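Hands First, Robot Later
A student club in Greltik is preparing for the Evine Challenge at a round table

Oct 1, 2019

The students of the Boychuk robotics club do not like it when a visitor calls their tools "the toys." I made this mistake in the first minutes of my visit and I was corrected politely by two people at the same time. The tools are called grippers, and a pair of them is called "the hands." When somebody in the room asks "who has the hands?" it means that person is working and should not be spoken to.

The club belongs to the Boychuk Institute, a small technical school in Greltik, 59 minutes by train from the nearest city with a bigger one. It has eight members this fall. Five of them study mechanical subjects, one studies statistics, and the other two are in a program for future teachers, which surprised me and does not surprise anybody else there. They meet in the afternoon after lectures, and also on some evenings, when the building is supposed to be closed to students but the night guard has learned their faces.

Their goal is the Evine Challenge, a competition for student teams that takes place in January. Each team must bring a robot with two arms, and the robot must tidy and set a table which it has never seen before. The objects are announced early. The table is a secret until the morning of the contest. Last year it was glass, and many teams went home after lunch.

The Boychuk project has the name Water. I asked for the meaning and I received several explanations which did not agree. One member told me it is because water takes the shape of any table. Another said that the first team, some years ago, had only one task they could complete, and it was moving a water bottle from left to right. The second story was told with more laughing, so I believe it more.

What is special in Water is the order of the work. Many teams build the robot, and then they write the instructions for every movement. The Boychuk students start with their own arms. They hold the grippers, one in each hand, and they do the task themselves, slowly, many times, while cameras record. Later a program studies the recordings and tries to learn from them how the robot should move. So for most of the fall, if you come to see the robotics club, you will see students picking up a pen and putting it down again.
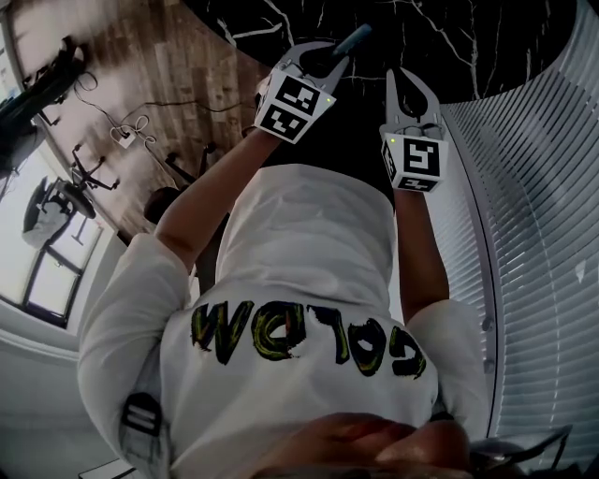 The pen is the exercise for beginners and also, I was told, the most hated one. It is thin, it rolls, and on a hard and shiny table it can escape in any direction. You have to close the fingers straight down over the middle. If you come at it from the side, you push it away, and then you follow it across the table like a person who runs after a hat. A new member must do the pen until an older member stops looking at her. This is the whole examination.

I tried it, of course. A journalist is always invited to try. The gripper was lighter than I expected, and the first surprise was how much I missed my own fingertips. When you take a pen with your hand, you feel it before you really look at it. With the gripper you must look. I had the pen on my fourth attempt and I lifted it proudly, and then a student told me that I had moved my elbow in a way that no robot arm can do. The recording was not kept.

"You were good, but you were good like a human," she said. I have thought about this sentence since then.

The rules for the movements are written on a sheet of paper which is passed between the members and has become soft like cloth. Start from rest. Do not go faster than you would carry soup. Do not cross the arms. If you drop something, stop, breathe, and begin again from the start, do not save it in the middle. There is one more rule added by pen at the bottom, "no singing," and I did not find out who it is against.

Each gripper has a white cube fixed on it with black square patterns on the sides. The patterns are a kind of address. A camera that sees one of them can calculate where the gripper is and how it is turned, and the program needs this more than it needs anything else. The students are strict about the cubes. You do not touch a cube with your fingers, you do not put the gripper down on its cube, and if your long sleeve falls over it in the middle of a recording, you start again. Most of them push the sleeves up to the elbow before they take the hands.

At the beginning of the semester the team decided to collect 1146 good recordings before they let the program learn. I asked why this number exactly. The statistics student gave me a serious answer with a pencil and the back of an envelope, and I understood the first half of it. On the day of my visit they had 524. These are the ones which passed the checking. The rejected ones are kept too, in a folder with a rude name, and the newest members must watch some of them to see what a mistake looks like from outside.

The checking is slower than the recording. One person sits at a screen and looks at everything again, and writes a short note: fine, too fast, sleeve, talked to somebody. The future teachers do much of this work. One of them told me that it is similar to correcting homework, with the difference that sometimes the homework is your own.

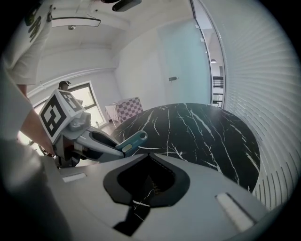 The table deserves some words also. The club did not choose it. It was in a meeting room of the institute which was given to them when their old workshop was needed for another class, and at first they were unhappy with it. It is round, with a black top and white veins like marble, and it is very glossy. The old workbench was gray and square and easy for the cameras. On the black top the light from the windows makes bright spots, and they move when the day moves.

For two weeks they covered it with a bedsheet. Then somebody reminded the others about the glass table of last year, and the bedsheet was folded and taken home. If the program can learn on this table, they say, it will not be afraid of the one in January. I am not sure that a program can be afraid, but this is how everybody in the room speaks about it. It is "confused" by the veins. It "does not like" the late afternoon. When the recordings from one session were all useless and the reason could not be found, it was "in a mood."

There are also real discussions. The older members want to record only clean, calm movements, always in the same manner. The younger ones think that the robot should see also small corrections, a finger that comes too far to the left and then goes back, so that it knows what to do when its own finger is too far to the left. The argument was going on before I came and it continued while I put on my coat. For the moment there is a compromise. Corrections are permitted if they are small, and the word "small" is decided by whoever is checking that day.

And the robot? It exists. It stays in a locked room on the ground floor, two arms on a heavy frame, and the team goes to it for a short time each week to test what was learned until now. I was permitted to watch one test, under the condition that I stand behind the yellow line and do not encourage it. The left arm went down over a spoon, waited so long that I looked at my watch, and took it. Then it held the spoon in the air and did not seem to have a plan. A student typed something. The arm put the spoon down, a little outside of the place mat, and three people wrote in three notebooks.

The team was satisfied with this. Two weeks before, they explained to me, it could not find the spoon.

The costs of Water are small for a robotics project, but they are not small for students. The institute pays for the room and the robot. The gripper fingers wear out, and the club prints new parts and pays for the material from a box near the door where visitors can leave coins. The entrance fee for the Evine Challenge was paid from a cake sale in the spring, and the travel is not yet paid at all. They have an idea about another cake sale. They have also an idea about a public evening, where people from Greltik could take the hands and try the pen for a small fee, with a prize for anybody who succeeds on the first attempt.

I asked what the prize would be. They had not discussed it, they said, and from their faces I understood that they do not expect to need one.

When I left it was already getting late, and one pair was starting a new session. The task was cups this time. One student stood at the table and the other one read the rules aloud from the soft paper, although both of them know it by heart. Start from rest, she read, and the room became quiet.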